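Chapter 5
Making the Bed

Of all the jobs in this book, making a bed is probably the one you have been doing the longest, and so it may seem a little odd to find a whole chapter given over to it. Bear with me! When I first taught the housekeeping course at Podura, I had 19 students, every one of them had made a bed that same morning, and hardly any two of them had done it the same way. Some tucked the bottom of the sheet first, some smoothed from the middle outward, and one young man, Nghĩa Quan, stripped the bed right down to the mattress each time and began all over again (I came to admire him for it, though it did make him late for breakfast).

We will start with the sheet and the pillow and leave blankets and quilts for Chapter 6. A pale sheet is a good one to learn on, as even shallow wrinkles show up as soft shadows, and you can see at a glance where your hands still need to go. The pillowcase can be as cheerful as you please. A light pink one with coral-red spots and teal dots sits very nicely against a cream-white sheet, and a pattern scattered like that has no right way up to worry over.

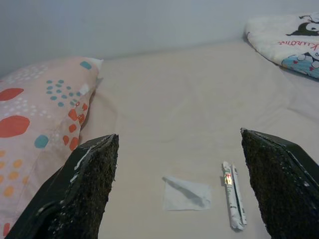

5.1 Smoothing the Sheet

Stand at the side of the bed, near the middle, and lay both palms flat on the sheet. Push gently away from you toward the far edge, lifting your hands before you bring them back, and then move a step toward the foot and do it again. Take your time. Most beginners pull at the corners, and all that does is send the wrinkle somewhere else.

Pay particular attention to the part beside the pillow, where a fold likes to form. Lift the pillow off completely, smooth underneath, and set it back down with its open end facing away from the door. We will come to corners in Section 5.2, and you will want a spare flat sheet handy for practice.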